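Chapter 7
Working in a Furnished Room

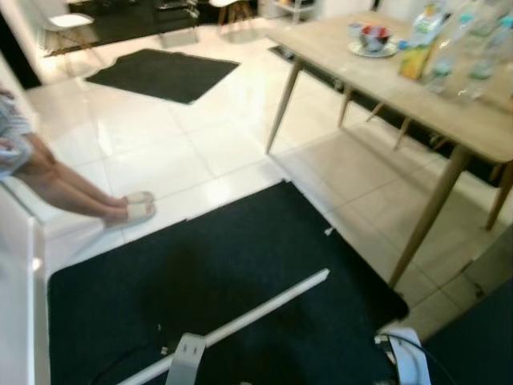

Up to this point your team has driven its robot on the practice mat, where every surface is flat and every object stands in a marked position. The mat is useful for learning the controls, and you will go back to it in Chapter 9 when we time the arm. Most home-assistance contests, though, are run in rooms with furniture in them. The floor changes from one part of the room to the next, the table may have legs that spread outward, and the thing you have been told to pick up may be lying on a rug.

This chapter follows the robotics class at Collier through its first term of room work. The class had 24 students, split into four teams, and it met in a classroom until September. After that it moved to a furnished room set up for the Drinderby Household Challenge. The teacher, Maribel Bermúdez, kept the teams' logbooks, and we quote from them here and in the exercises.

The first entry is by Ekene Sani, who was driving for the Nwosu team:

"Practiced picking up from the floor. On the mat we close the gripper at the same height every time. On the rug the height was wrong and the fingers pushed into the pile. Raised the stop by 22 mm and started over."

The team had written the height of the floor into its program as a single number. That works as long as there is one floor. A rug adds its own thickness, and a soft rug gives a little when something presses on it, so the number you measure with a ruler may differ from the number the gripper meets. In Section 7.2 you will replace the fixed number with a reading taken just before the arm goes down.

The second entry is by Lempi Huttunen, from the same team:

"Shiny tile is a problem for the camera. Bright patches move when the robot moves. The program marked two of them as objects. Closed the blinds on one side and it marked one."

Reflections are covered in Section 7.3. Closing the blinds is a fair thing to do in practice, but contest rules usually do not let you change the lighting, and you should not build a program that depends on it. The Nwosu team later compared two pictures taken from slightly different positions. A real object stays in its place on the floor between the two. A reflection shifts.

Furniture is the subject of Section 7.4. A tabletop seen from above tells you very little about where the legs meet the floor. If the legs are splayed, their feet may stand farther out than the points where they join the top, and a robot that plans its path from the top alone can catch a wheel. Wael El Khatib, who looked after the map for his team, measured every leg at floor level and drew a box around each one with a margin of 28 mm. His first map left gaps too narrow for the robot to use – he had added the margin twice – and the correction is given as a worked problem at the end of the section.

People are also part of a furnished room. A person sitting near the work area may stretch out a leg or put down a cup at any time. The rule in the Collier class was that the driver keeps one hand on the stop button whenever anyone is within reach of the arms, and that the seated person may call a stop without giving a reason. Use the same rule for all of the activities in this chapter.

Before you begin you will need:

Your robot, with the gripper calibrated as in Chapter 6
A rug or mat with a visible pile
One table
A light, rigid object that is longer than the gripper is wide
A tape measure
Your team logbook

7.1 Measuring the Room

Start at the door and work along one wall. Write down each change of floor surface and its distance from the door, then do the same for the feet of each piece of furniture. Measure in millimeters and do not round. Leave a blank line after each entry, as you will come back to add heights in Section 7.2.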